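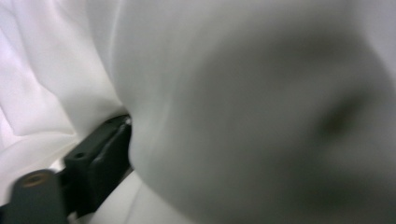 *White fabric in soft folds*

**How do I get the yellow out of old white cotton without ruining it?**

Posted by Lempi Valtonen, 1/15/22

Hello all, and thank you for letting me join. My aunt in Plurnham passed on a big box of white linens to me, mostly pillowcases and a few long tablecloths, and they have been folded up in a closet for longer than I have been alive. They smell fine, but every crease has a yellow line in it.
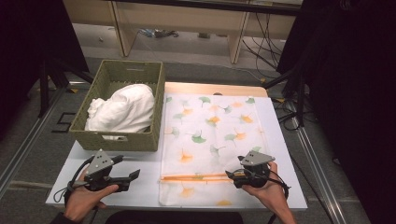
I ran one pillowcase through a hot wash with regular bleach and I would swear it came out yellower than it went in! Now I'm afraid to touch the rest. We have very hard water in Kaltodstead, if that matters, and I would love to have the tablecloths ready for my niece's shower in February.

**maribel_k**

Oh, please put the bleach away for now. It can react with the minerals in hard water, and it's rough on old thread besides. What has worked for me is oxygen bleach powder (the kind with no chlorine) and a whole lot of patience. Fill the tub with warm water, stir the powder in until it's all gone, and leave things in overnight. If the water looks like weak tea in the morning, drain it and go again. I did my grandmother's sheets four times – four! – before I was happy with them.

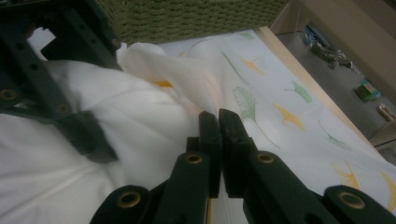
Rinse more than you think you need to, at least twice, and dry them flat or on the line. Please don't put them in a hot dryer until the lines are gone, as heat can set what's left. Try one pillowcase first, and keep anything with colored stitching or a print out of the tub until you've tested a corner.

**duffy249**

lemon juice and sunshine. my mom swore by it

**Anselm R.**

I agree with Maribel on the soak. I'd only add that the creases are the weak spots, so lift the big tablecloths out with both arms under them and don't wring.

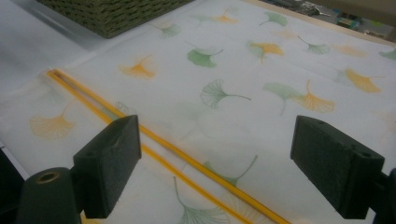 When you put them away again, roll them on a tube with acid-free tissue, or at least refold them along different lines a couple of times a year. Bare wood shelves can yellow cotton too, so line yours if you haven't. I hope the shower is lovely, and do come back and tell us how the pillowcase did.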